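Replacing thermal paste on an office tower: how much cleaning is enough?

Asked by Tremuslow, 9 June 2025

I have a Dell desktop that shuts down after 50 minutes under load. Dust is cleared and the fan spins. The paste is original and has probably dried out. I have never removed a processor. Do I have to take it out of the socket to clean it, or can I wipe it in place? Also, does the case need to lie flat for this? My bench is short on space and I would prefer to leave it upright.

Answer 1, by Midura

Lay it flat. Working on an upright case means the heatsink hangs off its last screw while you loosen it. Wipe the chip in place with isopropyl alcohol and a lint-free cloth. Pea-sized dot of new paste, heatsink back on, done.

Answer 2, by Mwajuma Athumani

Agree with Midura on laying it flat. A few additions.

Shut down, unplug, hold the power button for 7 seconds, then open the side panel. Run the machine for a few minutes beforehand so the old paste softens. Loosen the heatsink screws in a cross pattern, 2 turns each. Twist the heatsink slightly before lifting. If you pull straight up, old paste can drag the processor out with it, and on a pin-type chip that bends pins.

If paste has run over the edge of the chip, take the processor out. Open the lever, raise the frame, lift straight up by the sides. Do not wipe inside the socket. Keep cloths, sleeves and loose screws away from it while it is open. 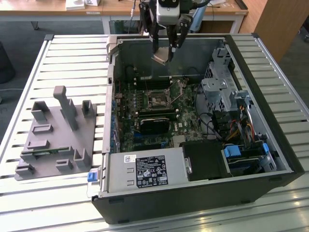 Does the graphics card have to come out before the processor is removed?

Only if it blocks the lever or the heatsink screws. On most towers there is enough clearance to leave it in its slot.

Answer 3, by Mosoti

Had the same shutdowns. Mine was the power supply. Paste made no difference. Check the temperature readings first.

Comment from Tremuslow: Readings were high at idle, so I am going ahead with the paste. Will report in July.

Contact | Copyright Ustusard Community Help | Back to top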